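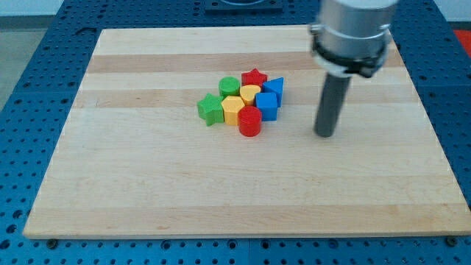 **Pushing task: separating a cluster without losing pieces off the board**
*Student projects › Manipulation*

**vgreco_46**
Second-year group project, four of us. The arm has a single rod for a tool and the task is to push a named block out of the cluster and into a target zone on the right of the board. Single blocks are fine. When the pieces are touching, the planner picks the right block and then drags two neighbours along with it. The star is the worst, as its points catch on whatever is next to it.

Current settings: straight-line pushes, 4 cm stroke, rod height fixed. Has anyone got a decent approach for the first contact?

**tkachuk_m**
Shorten the stroke. 4 cm with no feedback in between is too long for shapes that rotate. We used 9 mm, re-detected, then pushed again. Slow, but the pose error stays small.

**Flovell**
Disagree. Short strokes in a tight pack just wobble everything and the detector has to cope with more occlusion each time. Do one sweep through the middle of the cluster first, accept the mess, then plan on singles. Our club ran it that way in May and dropped the singulation stage altogether.

**tkachuk_m**
And how many went over the edge? A cylinder on smooth wood doesn't stop where you want it.

**Flovell**
A few. We capped the speed after that.

**ck_yen**
I mark this module, so no full solutions please. Two points. First, the brief scores displacement of the non-target blocks, so a sweep will cost you. Second, check your contact point. Most groups aim at the centroid of the top face, and on a star or a triangle the rod then meets a sloping side and the block turns.
— Chi-keung Yen

**vgreco_46**
We do aim at the centroid. Would choosing a face whose normal lies within some angle of the push direction count as too much of a hint to confirm?

**ck_yen**
It would. Read section 9 again.

**Luvport**
Check the rod height as well. Ours was set from the table and not from the top of the board, and it rode over the shorter contact edges.

**vgreco_46**
Height is taken from the board. Changed the stroke to 9 mm this afternoon and left the contact point alone so we can compare. The star still turns. Will post the logs once Viola (me) has fixed the timestamps.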